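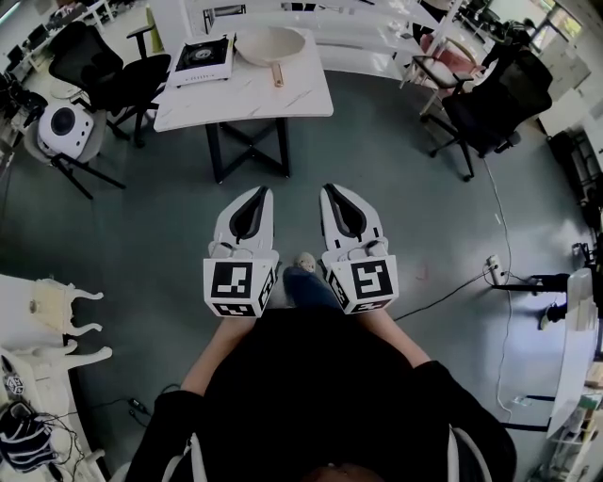 The marble-look table with the portable gas stove and the white frying pan.

Participants wanted: tabletop cooking tasks, Narkport

Stukia is looking for people to take part in sessions at our shared workspace in Narkport. You will carry out short, ordinary kitchen tasks at a table: putting a pan on a portable gas stove, taking it off again, moving a bowl, setting things out and clearing them away. No cooking experience is needed and no food is prepared. The burner stays off the whole time.

We have places for 80 people. Sessions run through September, with morning and afternoon starts. Each one lasts 3 hours, including two breaks and a short introduction.

What you will do

Most of the session is spent on your feet at the table. You will work with hand-held grippers, one in each hand, and for some tasks you will wear a device on your head. Staff will show you how to hold the grippers and will adjust the strap for you. The first half hour is practice.

Each task is written on a card. A typical card reads: "Move the pan to the stove, handle toward you. Move the bowl next to the stove. Return both." You repeat a card several times before going on to the next. Work at your normal pace. If you drop something, pick it up and carry on.

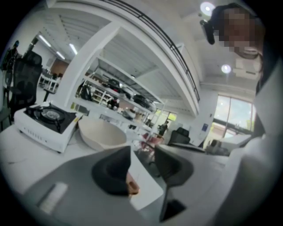
The room is open plan and other people use it during the day, so expect some coming and going. There are chairs close by for the breaks. Tea, coffee and water are provided, and you are welcome to bring your own lunch.

Who can apply

You must be 18 or over and able to stand for up to 40 minutes at a time. You need full use of both hands. Left-handed people are especially welcome – we have had few so far. Glasses are fine in most cases, but please mention them when you apply so that we can check the fit of the head strap.

Please do not apply if you took part in the Sarnlow sessions in the spring. We need new people for this round.

What to wear

Closed, flat shoes are required. Long sleeves are fine if they fit closely at the wrist. Leave rings, bracelets and large watches at home or in your bag.

Payment

You will be paid $80 for a full session, by bank transfer within 2 weeks. If you have to stop early you will be paid for the time completed. Bus fare within Narkport is refunded if you keep your ticket. Parking is not.

Recording

Sessions are recorded. Faces are blurred before the recordings are passed on to anyone outside the project. You will get a consent form by email before your visit and should read it ahead of time. Bring photo ID.

How to apply

Fill in the form on the Stukia participants page and quote reference 586. Give us at least two times that suit you. We answer applications every Friday. If you are offered a place, you will receive directions to the Sjöberg building, where the workspace is located, along with the door code for the side entrance.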